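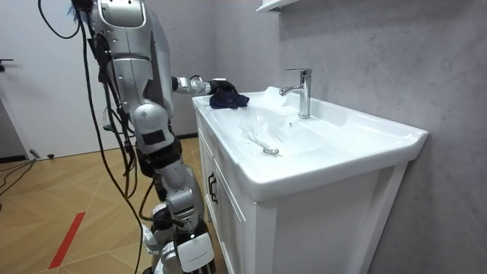

24/10/2020

Sealant trial, bench two. Vaida Lukoševičius wants a yes or no on the Jenalik silicone before the Wurwood order goes in, and I'm not ready to give her one.

The rep's sheet says the bead holds through 3,000 wetting cycles with no loss of grip on glazed ceramic. It doesn't say what a cycle is. A splash? A full soak and dry? I wrote to ask and got the same sheet back with a nicer cover page.

So, our own cycle: ten minutes under tap-warm water, fifty minutes drying with the fan on low. Four tiles with Jenalik, four with the old Koech stuff. All wiped with alcohol first, beads tooled by me, cured a full week.

Counter read 1,162 this morning. Stopped the pump and had a look.

Jenalik 1: fine.
Jenalik 2: lifting at the left corner, a fingernail goes under it.
Jenalik 3: fine, slightly yellow. Could be the lamp.
Jenalik 4: lifting along most of the lower edge. First note of this was at 538, when I put it down to bad tooling. Not so sure now.
Koech, all four: dull, a bit grubby, stuck down hard.

Two out of four is not a result. But it isn't the "no loss of grip" we were promised either, and we are well short of their number. Vaida thinks the tiles from the Zotthorpe batch have a waxy glaze and that 2 and 4 both came from that box. Possible. I didn't mark the boxes, which was dumb. Koech would have been on some of those tiles too, though, and Koech doesn't seem to care.

Also don't trust the counter completely. It jumped during the power cut and I had to work back from the pump log, which gave 478 for that afternoon. Close enough, but I wouldn't print it.

To do:
Cut out Jenalik 4 and look at the back of the bead.
Redo all eight on tiles from one box, boxes MARKED this time.
Ask the rep again what a cycle is. Phone, not email.
Try one bead with no alcohol wipe, because no fitter on site is going to bother.

If Wurwood has to have an answer before December, the answer is Koech. Pump back on after lunch, same settings.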